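Ordering and Returns - Frequently Asked Questions

Answers to what customers ask us most. If yours is missing, write to the Clevden office.
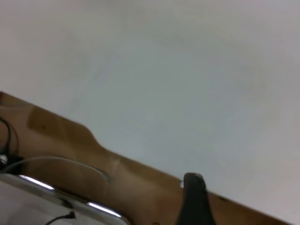

CLEVDEN, 22 May 2018

How much is shipping?
Orders over $69 ship free within the lower 48 states. Smaller orders pay the carrier's rate, shown at checkout.

Can I order by the case?
Yes. Fumach labels come in cases of 100 or 200 sheets. Ollard folders are sold singly or in tens.

Do you take purchase orders?
We do, from schools and registered businesses. The minimum is $179. Fax or email the signed form and keep a copy.

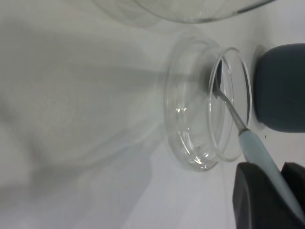
Payment is due 30 days after the invoice date. New accounts pay by card for the first order.

What can I return?
Unopened items, within 60 days. Items bought in December get an extra month. Custom printed labels can't be returned - check your proof before you approve it.

My box arrived damaged. What now?
Keep the packaging and call us within five days. We file the claim and send a replacement.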